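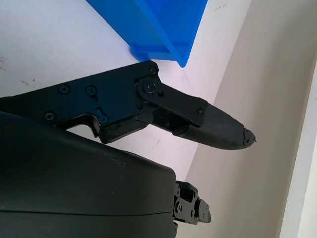

Okay, so the first thing you need to know about my aunt's house in Magesa is that the phone was in the pantry. Don't ask me why. You had to stand between the rice and the canned peaches to call anybody, and if you closed the door for privacy the light went out (the switch was outside, obviously).

I was in there one night in March, in the dark, trying to sell a piano.

It was my aunt's piano, a Zutetti upright, and she'd left it to me along with the house and 1364 dollars in a coffee can. I can't play. I put a card up at the grocery store that said PIANO, $200, YOU MOVE IT, and for two weeks I got nothing except a boy who wanted to know if I had drums.

Then Young-sook Cha called.

"Is it in tune?" she said.

"I wouldn't know," I said. "Some of it sounds good!"

"Play me a note."

Well, the cord didn't reach. I told her to hang on, set the phone down on the peaches, ran to the front room, hit something in the middle as hard as I could, and ran back.

"Lower," she said.

We did this for an hour. I'm not kidding, I was sweating. Lower, higher, two next to each other, now the left pedal. Somewhere in there Kheri Mabula from across the street came over to see what the racket was, and I put him on the piano bench and stayed in the pantry yelling directions, and that went a lot faster. Kheri had a nice touch, too, I could hear it even through two walls.

"Who is that?" Young-sook asked.

"My neighbor."

"He's played before."

I yelled to Kheri, had he played before, and he yelled back that he had, a little, at his mother's church in Jusosis, when he was ten. Then he quit hitting single notes and started in on an actual song. It was slow and he kept losing the left hand and going back for it. I stood there holding the phone out toward the door so she could listen, with my arm getting tired, and I didn't say anything and neither did she.

When it was over she said, "There's a sticky key up top. I'd have offered you twenty less."

"You'd have? So you don't want it?"

"I want it," she said. "Ask him if he wants it."

So I went out to the front room. Kheri was still on the bench with his coat on. I asked him, and he looked at the keys for a while, and then he asked if he'd have to move it, or could he maybe just come over.

I said I'd have to think about it. Then I went back to tell Young-sook, but she'd already hung up, so I got down a can of peaches and went to find two spoons.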